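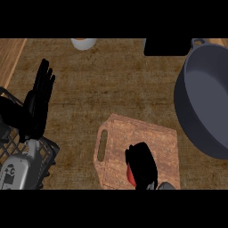
双臂单元的仿真场景应当当成一台设备来养,有台账,有点检,有交接,有人签字。我在 Wirnwood 管 Kunberg 这个厨房操作单元的安装和维护,真机那一套归我,后来仿真那一套也归了我,这个看法就是在这两份活之间慢慢形成的。多数团队对仿真的态度是搭起来就算完,谁用谁改,改完不说。真机不会有人这么对待,谁要是拧了底座螺栓不登记,当天就会被叫去谈话。可是仿真里同样有底座,有停靠姿态,有台面高度,有锅和砧板的位置。左边那只手张着停在黑色网篮上方,右边的夹爪在砧板上面干活,两条胳膊各自待在什么地方,都是一个一个数填进去的。数填错了,程序照样能跑,训练照样能出结果,拿到真机上才发现对不上,那时候要往回查,查的就是几个星期里谁动过哪一个数。

我先讲停靠姿态,吵得最多的就是它。

双臂单元里经常只有一条胳膊在做事,另一条得有个地方待着。写任务的人一般不管它,给一个看着顺眼的姿态就放那儿了。做维护的人关心的事情多一些:待着的时候肘部朝哪边,手腕的线缆是松是紧,离台面多高,离另一条胳膊的工作范围多远,急停以后抱闸一松一紧会不会往下沉一点,沉下去碰到的是什么。我们真机左臂的停靠高度,手掌最低点到台面留 70 毫米以上的余量,再往下就不许设。这个数写在安装记录里,贴在控制柜门内侧,是装机那几天试出来的。

仿真里没有重力下沉的问题,至少我们用的那个版本默认没有,关节到了目标就钉在那里。于是写任务的人很自然地会把闲着的手往下放,放得离篮子近一点,好缩短下一步的路程。画面上一点毛病没有。等同一套姿态下发到真机,控制柜先报余量不足,操作员图省事,把余量检查改成只警告,接着跑。问题就从仿真的一个数变成了真机的一个安全设置。我见过这条链子从头走到尾,中间每个人做的都是自己职责里一件很小的事。

所以我定的第一条规矩是,停靠姿态归维护管,不归任务管。任务脚本可以引用它,不可以覆盖它。想改就提单子,写清楚为什么改,改多少,真机和仿真同一天换。Yasaman Mirzaei 负责任务那一侧,起初很不情愿,她的理由是停靠姿态跟任务效果直接相关,让不写任务的人来管,等于把方向盘和油门分给两个人。这个比方有道理,我没有办法完全驳倒它。我只能说,两条胳膊停错地方的时候,半夜来把它们掰开的人是我。

第二件事是台面。

真机的台面是我们自己装的,四条腿可调,装好以后用框式水平仪打过两个方向,腿上的锁紧螺母点了漆。过了夏天再量,靠窗的那条腿那边低了一点。木头台面会随季节走,做过木工的都知道。低一点点对人来说无所谓,对一条按固定高度下探的胳膊来说,差的就是夹爪尖擦过去和戳上去的区别。每逢换季我都重新打一遍,打完把新的台面平面写进标定文件。

仿真的台面是一个理想平面。贴图倒是做得旧,斑斑驳驳,有划痕,看着像用了许多年的案板,可是底下的碰撞面平得像一块玻璃。这样的搭配容易让人产生错觉,以为它已经把旧台面该有的毛病都考虑到了。贴图影响相机看见什么,碰撞面影响夹爪碰到什么,两样东西在文件里是分开的,改了一样不等于改了另一样。有一回新来的同事说台面“已经做旧了”,我问他做旧的是哪个文件,他翻了一会儿,说是颜色那个。

我并不主张把真台面的每一处起伏都搬进去。搬进去了,下一季又不对。我主张的是在仿真的台账里写一行:碰撞面为理想平面,与真机最近一次测量的最大偏差是多少,测量在哪个月做的。我们最近一行写的是九月。任何人拿仿真结果去推真机的下探高度之前,先看这一行。写这一行用不了几分钟,可它必须有人去写,而且必须是去量真台面的那个人写。

说到这里要讲讲物件的位置。厨房单元的桌上东西多,锅、砧板、网篮、杯子,各有各的地方。真机那边我们在台面上刻了很浅的定位线,锅底对一道弧,砧板对一个角。刻线之前大家靠眼睛摆,每次摆得都差一点,有人觉得差一点正好,数据里有变化,模型学得宽。这个想法我基本同意,但它有个前提,你得知道差了多少。没有基准的变化是一笔糊涂账,出了问题没办法说是物件偏了还是胳膊偏了。

有了定位线,开班第一遍必须按线摆,跑一遍固定的检查动作,确认胳膊到位,再把东西挪开去做变化。收班前再按线摆回来,再跑一遍。两遍的结果对不上,这一班中间就出过事情,要去翻记录。仿真里我也要求同样的做法,有一个基准布置,文件设成只读,随机摆放从它派生出来,每天头一个任务先跑基准。有人嫌多余,说仿真里的胳膊又不会偏。胳膊不会偏,文件会。版本合并的时候一个坐标原点被换掉,所有东西一起挪,相对位置全对,画面看着也对,只有相对机器人底座是错的。跑一遍基准立刻就能看出来。

锅是单独的一个题目。我们仿真里的锅口很大,灰色,有个小小的环形把手。看起来里面是空的,东西放得进去。可是碰撞模型里面空不空,是另外一回事。最初那一版,从 Clullska 那边接过来的时候,锅的碰撞体是个实心的凸包,等于锅口上蒙着一层看不见的盖子。物件放到锅口上方,松手,停在半空,位置正好跟锅沿齐平。任务那边的判定只看水平位置在不在锅口范围里,判成功。数据存下来了,训练用进去了。

我不想把这件事全怪在接手的时候没人查。查什么,按什么查,当时根本没有单子。真机进厂有验收单,夹爪开合行程、夹持力、重复定位、线缆弯曲半径,一项一项打勾,供货的和收货的都签字。仿真物件进来就是一个压缩包,解开,拖进去,看着像个锅,就是锅了。现在我们有一张物件验收单,不长,一张纸。质量填了没有,重心在哪里,空腔是不是真空腔,把手的孔能不能穿过手指,摩擦系数从哪里来的,是量的还是默认的。砧板那个长圆形的手孔也要查,有的模型画了孔,碰撞体上没有。

填“默认”不丢人,很多项我们填的就是默认。问题在于以前连它是默认值都没有地方写,后来的人以为是有人量过的。一个没有出处的数字,放上半年,就会长出权威来。

接着讲夹爪。

右臂末端的夹爪是 Heinonen 的,指面有一层橡胶垫。我们定的更换周期是 4000 次夹持,到数就换,不管看起来还好不好。这个周期是现场定的,厂家手册给的范围更宽,我们夹的东西里有不少表面滑的、形状不规则的,垫子磨得不均匀,外侧比内侧快。换垫子一次要 20 分钟,包括拆、清胶、贴、压、跑检查动作。每次换完,夹持力的零点都会走一点,要重新归零,归零的值记在台账上。

仿真里的夹爪永远戴着一副新垫子。它第一次夹和最后一次夹,摩擦是一样的。这本身没有什么不对,仿真嘛,总要有个固定的样子。不对的地方在于没有人说清楚它对应的是真机的哪个状态。刚换完垫子的真机比仿真夹得紧,快到周期的真机比仿真夹得松,中间有一段差不多。写论文和写报告的人挑哪一段去做对比,结论就偏向哪一边,他们自己常常都不知道挑了。Ghazal Karimi 有一次拿着一组很漂亮的对比结果来找我,想弄清楚为什么下一周重做就不漂亮了。我翻台账,前一组做在换垫子之后,后一组做在换垫子之前。她回去把垫子的夹持次数加进了实验记录的表头,后来这一栏成了我们所有表格的固定栏。

拿甜椒这类东西来说,表面一棱一棱的,夹爪能贴住的地方不多,夹在棱上和夹在沟里,受力完全两样。新垫子能把这种差别盖过去,旧垫子盖不住。光看夹住了没有,看不出你离掉下来有多远。所以我对“成功率”这个词一直有点保留,真机和仿真都一样。我更愿意看夹持之后物件在手里转了多少,滑了多少。这两个量在仿真里现成就有,不用加传感器,偏偏很少有人导出来看。

左边那只多指的手,维护起来又是另一种脾气。夹爪就两个面,坏法有限。手有很多个指节,每个指节有自己的零点,有自己的间隙,有一根或者几根看不见的线在里面走。张开这个动作看起来最简单,其实最能暴露问题,哪根指头伸不到头,哪根伸过了,一张开就知道。所以我把张开的姿态定成左手的停靠手型,有人问为什么不握起来,握起来占地方小,也不容易挂到东西。我的考虑是每次它停在那里,路过的人瞟一眼就等于做了一次点检。握成拳头,里面哪根指头卡住了你都看不见。

这个做法放到仿真里似乎没有意义,仿真的指头不会卡。我还是让仿真用同一个停靠手型,道理很简单,两边的文件要能直接比。你在真机上定一套、在仿真里定另一套,每次搬过去都要换算,换算就会有人算错。为了省仿真里一点点空间,去养一个换算表,我觉得不划算。

讲到这里,会有人说我把两件性质不同的东西硬往一起拉。真机会磨损,仿真不会,磨损才需要维护,不磨损的东西你维护什么。这是最常听到的反对意见,也是最像样的一条,值得认真回答。

我的回答是,维护这个词在车间里从来不只管磨损。我一年里处理的故障,由磨损引起的占的比例没有外行想的那么高。更多的是有人动过:插头拔下来又插回去,插错了一位;参数为了赶一次演示临时改过,演示完忘了改回来;备件换了一个批次,外形一样,内部接线不一样;软件升了一级,某个默认值变了。这些事情仿真里全有,一样不少,而且更容易发生。改真机的参数要走到控制柜前面,要有钥匙,旁边通常还有别人。改仿真的参数,坐着就改了。

还有一类东西,叫做理解的磨损,我找不到更好的说法。装机的时候大家都知道某个数为什么是那个数。过一阵子,装机的人调走一半,剩下的人只记得那个数不能动,忘了为什么。再过一阵子,来了新人,觉得那个数不合理,就动了。真机有一层保护,动了以后它可能当场撞一下,响一声,人就记住了。仿真不响。

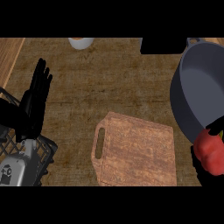 Nazma Hettiarachchi 读过我的初稿,回信说她赞成记账,反对只读。她的意思是,仿真的价值恰恰在于便宜,坏了可以重来,一个人一下午能试几十种布置,试错九成也不心疼;我把真机的那套手续搬过来,钥匙、签字、同日更换,搬到最后仿真会变得跟真机一样贵,大家就会绕开它,各人在自己电脑上偷偷养一份,到时候连我手里这份有人管的也没有人用了。她还补了一句,说她以前待过的组就是这么散成好几份的,最后谁也不知道哪一份跟真机对得上。

她说的后果我见过,不能当没有。手续加多了,人会绕路,这在真机上也一样,急停按钮装得碍事,就有人把它垫起来。所以我后来把规矩拆成了两层。底下一层是基准:底座、台面、停靠姿态、相机、每个物件的验收版本,这一层只读,要动就提单子。上面一层随便动,每个人想开几份开几份,不签字,不报备,只有一个条件,文件头上必须写明是从哪一版基准派生出来的,这一行由脚本自动填,人不用管。谁要拿结果去跟真机比,或者要往真机上下发,脚本先核对基准版本,对不上就不让发。

这样改了以后,抱怨少了,但没有消失。Nazma 仍然觉得相机不该放在底下那一层,她希望相机可以随便换角度。我坚持放在底下,理由来自真机。相机支架是整个单元里最容易被碰歪的东西,擦桌子的时候胳膊肘一蹭就走了,肉眼看不出来,图像里锅和杯子都还在原来差不多的位置。我们真机的相机支架上焊了一个小锥尖,对着底板上的一个冲点,歪没歪看一眼就知道。仿真的相机没有锥尖,它的位置和朝向只存在于文件里,还有视野,还有上下裁掉多少。裁切这一项尤其容易漏掉。同一个相机,裁切改了,靠边的东西就进来或者出去,杯子只剩个底,或者整个露出来,模型看见的世界就不一样了。改裁切的人往往只是想让画面对得上某个网络的输入尺寸,他不觉得自己动了相机。

我们两个在这一点上没有谈拢,目前按我的来,她保留意见,单子上写着。我觉得这样也行。有一条写下来的不同意见,比大家嘴上都同意要有用。

再说交接。真机每班交接有一本簿子,上一班写,下一班签。簿子里写得最多的是些琐碎:右臂第四关节有轻微异响,观察;网篮的边有一处翘起,已掰平;垫子还剩多少次。Parveen Bugti 的字最难认,可她写得最细,她会写异响出现在往哪个方向转的时候,转到哪个角度最明显。后来换减速器,拆开一看,坏的位置跟她写的角度对得上。这种记录没有人要求她写到那个程度,表格上只有一个空格,她写满了,写到格子外面去。

仿真有没有可以这样写的东西?有的。物件放到篮边上会抖,抖几下才停;锅被碰到的时候滑得太顺,像台面上有油;夹爪闭合快了,薄的东西会从指面之间穿过去;换了一台工作站,同样的任务结果有细小的差别。这些全是仿真的异响。用仿真的人天天看见,看见了就重跑一遍,重跑没事就过去了。问起来都说“哦那个一直有”。一直有,没有一个地方写着。我给仿真也放了一本簿子,电子的,格式跟真机那本完全一样,连“处理意见”那一栏都保留了。头一个月几乎是空的。

后来怎么写起来的,说来也没有什么办法。我每个星期六上午来做真机的周检,顺便把仿真的基准跑一遍,把自己看见的写进去。写了一段时间,有人开始在下面接着写,先是纠正我写错的,后来写他们自己的。Nazanin Bakhtiari 接得最多,她写的抖动那一条,附上了步长改小以后的对比,抖动没有了,运行慢了不少。是不是要改基准的步长,我们讨论到现在还没有定。慢下来的那部分时间要有人付。可是至少问题摆在纸上了,之前它只是大家都知道的一个毛病。

人手的事也要提。我们单元的维护连我在内一共 4 个人,真机和仿真一起管。安排的时候上面问过,仿真要不要另外找软件背景的人来维护。我的意见是不要单独分出去,理由跟技术高低没有关系。管仿真的人如果从来不碰真机,他就没有机会知道线缆在那个角度是绷着的,没有机会知道垫子外侧磨得快。他会把文件管得很整齐,版本号一个不乱,整齐地偏离真机。反过来,管真机的人学会看场景文件,没有那么难,里面无非是位置、角度、质量、摩擦,哪一样我们不天天打交道。真正遇到求解器内部的问题,再去请教懂的人。我们也确实请教了很多回,Clullska 那边的同行帮过不少忙,锅的碰撞体就是他们重做的,做得比我们自己能做的好。

这个安排也有代价。维护的人本来就忙,加一份仿真,真机那边的预防性工作就往后推。今年左臂的线缆包本该提前检查,拖了,拖到外皮磨出白印才换。没有出事,但那是运气成分大。谁要是照我的主张去做,要先把这部分工时算进去,不能指望在原来的班次里挤。我在申请里写了加人,批没批是另一回事。

还有一点我承认自己没有想清楚,就是仿真的基准应该多久跟真机对一次。真机一直在变,台面、垫子、减速器间隙、相机,变化的快慢各不相同。对得太勤,基准老在动,派生的那些文件全都跟着过期,做研究的人会恨你,他们需要一个能站住几个月的东西。对得太疏,偏差攒大了,哪天一次性改过来,前面的数据跟后面的数据接不上。现在的做法是真机换季重打台面的时候,仿真跟着出一版新基准,旧的留着,永远能调出来。选换季没有什么深的道理,是台面要换季打,其他的搭它的车。垫子这种快变量,一年几版基准是跟不上的,只好靠表头那一栏。

有人建议干脆反过来,让真机去迁就仿真,台面换成金属的,季节变化就没有了,垫子换成硬的,磨损就慢了。台面我反对,这个单元要面对的就是木头台面、木头砧板、圆的锅和形状不规则的蔬菜,为了让仿真好对,把桌子换掉,单元还剩什么用处。垫子可以谈,硬垫子我们借来试过,夹带棱的东西不行,压不进去,接触就那么两三点,一抬就转。退回去了。

最后讲一个具体的操作,供要做同样事情的人参考。每次出新基准之前,我做一遍对照点检,真机和仿真各做一次,动作一样。按线摆好锅、砧板、网篮。左臂回停靠姿态,手张开,记下最低点到台面的距离。右臂夹爪空着,依次下探砧板的角、锅沿上把手的位置、网篮靠近台面中间的那个角,每个点停住,真机用塞尺量间隙,仿真读间隙。然后夹一个标准块,从砧板上抬起,送到锅口上方,停,读块在夹爪里转了多少。放进锅里,看它是不是落到锅底。最后那一步是锅的碰撞体出事以后加的,只有一行字,到现在每次都做。两份结果并排抄在同一页上,差得超过上一版的,圈出来,写原因,写不出原因就写“原因不明”,签名。

原因不明可以签,空着不可以。

上一版签下来有两处写着原因不明。一处在网篮那个角,真机总比仿真低一点,网篮自己可能有点变形,我量过几次,量的结果前后不一致,篮子一拿一放就变。另一处在标准块的转动,真机每次转的方向都一样,仿真没有固定方向。Ghazal 觉得是两边的指面不完全平行,拿薄纸夹过,纸条抽起来一边紧一边松。我已经跟 Heinonen 要了指座的图纸,等图纸到了,下一次换垫子的时候一起拆开看。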